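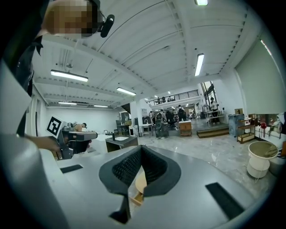 Looking after wooden things around the house

Most wooden items last for decades with very little attention. The damage usually comes from water left standing, heat from one side, or the wrong oil. These notes cover boards, spoons, handles, small repairs and furniture marks.

Chopping boards

Wash by hand in warm water with a drop of washing-up liquid, both sides each time. Wetting only one face is what makes a board cup. Rinse, wipe and stand it on its edge with air on both faces. Don't lay it flat on the worktop and don't prop it against a radiator.

For onion and garlic smells, scatter a spoonful of coarse salt, rub with half a lemon, leave for five minutes and rinse. Fish takes two goes. If you have room for it, keep a separate board for fish and mark the end with a notch.

Oil a board when it looks pale and water stops beading on it. Use food-grade mineral oil. Olive and sunflower oil go sticky and smell stale after a few weeks. Put on a thin coat, leave it overnight and wipe off whatever is left. A new board wants 3 coats, a day apart. The ends soak up more than the faces, so go over them again.

Spoons and spatulas

New spoons often feel furry after the first few washes. Wet the spoon, let it dry completely, then rub it down with fine sandpaper (240 grit will do) in the direction of the grain. Do this 2 times and the fur doesn't usually come back.

Never leave spoons soaking in the sink. A spoon that smells sour can be stood in a jug of just-boiled water for a few minutes and dried in the open. If it's split down the bowl, throw it out – food gets into the crack and you won't get it clean.

Loose handles

Brushes, trowels and old kitchen knives all come loose the same way. The wood shrinks in a dry house and the fit goes slack. Soaking the handle tightens it for a day or so and then makes it worse.

1. Pull the handle off if it will come.
2. Scrape out old glue and rust.
3. Dry fit it. If it wobbles, wrap the tang in a strip of thin cotton.
4. Fill the hole a third full with two-part epoxy.
5. Push it home, wipe off the excess and leave it upright until morning.

Hammers and axes are a different matter. These need a proper wedge, and if the wood is cracked near the head, the handle needs replacing.

Small glue repairs

Ordinary white wood glue is stronger than most people expect, provided both faces are clean and bare. It won't stick to old glue, wax or varnish. Spread it thinly on both sides and press together until a fine line squeezes out. Leave the line until it turns rubbery and lift it off with an old chisel. Wiping it wet pushes glue into the grain and shows up later as a pale patch.

If you can't get a clamp on an awkward shape, use masking tape pulled tight, or strips cut from a bicycle inner tube. Rounded pieces hold well in a tray of dry sand.

Furniture marks

White rings are moisture in the finish and often lift with a soft cloth and a dab of mayonnaise left on for an hour. Black rings have gone into the wood itself and need sanding back. Small dents in bare wood come up with a damp cloth and the tip of a warm iron, a few seconds at a time. Don't try it on veneer.

For waxing, once or twice a year is plenty. I use Lotarby paste wax, but any plain beeswax polish does the job. Avoid silicone sprays. They shine nicely and then nothing else will stick to the surface afterwards.

Storing oily rags

Rags used with linseed or Danish oil can heat up and catch fire if left in a heap. Open them out flat outdoors until they're stiff, or put them in a lidded metal tin of water before they go in the bin. Mineral oil doesn't do this.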